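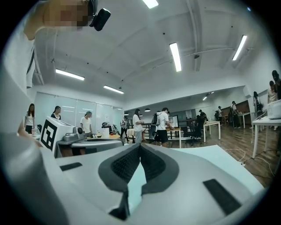 About Layug

Layug records manipulation examples for teams that train robot policies. Our work is the collection itself: people carry out ordinary tasks with a hand-held gripper, and we deliver the recordings as sorted, checked episodes. We do not train models or sell robots.

The company started in Drunmont in June with one gripper and a rented bench. We now run two sites, Drunmont and Botlow, and have 51 trained operators on the schedule.

How we collect

Each task has a written sheet giving the start state, the end state and the objects allowed. Operators choose their own path between the two. We ask for variation in grasp, speed and approach angle, and we move the work between tables and rooms so that backgrounds differ. Other people working or walking past are left in the recording unless a client asks for a closed room.

An episode is one attempt at one task. Failed attempts are kept and labeled as failures. Recoveries, where an object slips and is picked up again, carry a separate label.

How we check

Every episode is reviewed by a person who did not record it. The reviewer confirms the task label, trims idle time at both ends and rejects episodes with dropped frames or lost tracking. Faces are pixelated before delivery.

Current holdings

The Zestham set is our general household collection. As of Tuesday, January 14, 2020 it holds 2752 accepted episodes across 88 tasks. A further 311 are in review. Licensed users get the task sheets and the rejection log with the data - both are needed to interpret the label counts.

Working with us

Custom collections begin with a pilot of one task. Send the task, the objects and the file format you need to the Drunmont office. Operator openings are posted separately for each site.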